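Notebook -- June, open day, Hebden unit
Reading time: 2 min

In at 7.40, Skurnden crew already on the loading bay. Doors to public at ten. Grethe Overgaard doing front of house, me on table two with the laptop and the stop button.

Plan was two-handed food handling, soft items only. No cans, no boxes, everyone has seen boxes. Buns from Prilleo, the bakery on the corner -- they did us the pumpkin ones, orange and white stripes. Kids like them. Cost more than I wanted, receipt in the tin.

Force limit left at whatever Nenutell shipped for the morning run, then down a notch after lunch. Should have written down the first value. Did not. Will dig it out of the log, session 1,784 onwards.

Things to remember re soft items:
- close slow, and stop on contact, not on width. Every bun is a diffrent width
- thumb low, finger over the top. Side pinch marks the crust
- purple plate wants to live mid table. Too near the edge and the left arm has to reach round
- wipe down between groups

Table two, right hand on a soft item:

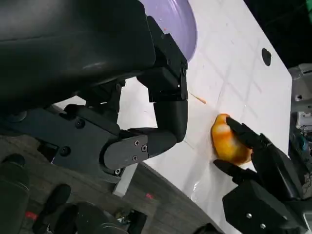
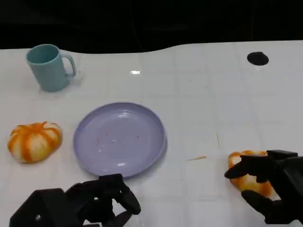
Grethe reckons we talk too much during the grasp and should just shut up and let people watch, then take questions once the hand has let go. Fair. Tried it with the two o'clock group and the questions were better. One man wanted to know if it could do his mother's meringues. Said ask me next year.

Clicker on the door said 340 by close. Stopped the demo twice, both times me, both times somebody leaning over the tape. Move the tape out a pace.

Noise -- compressor next door is awful, could hardly hear Grethe. Ask Skurnden if it can be off for the afternoon slot.

To do:
- wrist view on the big screen as well as the head view. People kept asking what the hand sees
- crumbs. Small brush, and check the finger joints before packing up
- pay Prilleo
- log is 686 MB, copy off the laptop before anyone resets it
- find the good extension lead, labelled Hebden, last seen with Skurnden lot

Packed up by six. Chips. Arm covers on, power off at the wall, key back in the saefe.

Comments (3)

marrow_and_sons: Came with my two, they talked of nothing else on the bus. Is there another one in the autumn?

Pilar T: Was there for the two o'clock. Much easier to follow when it was quiet. Could do with a few chairs at the back though

dunc: you owe me an extension lead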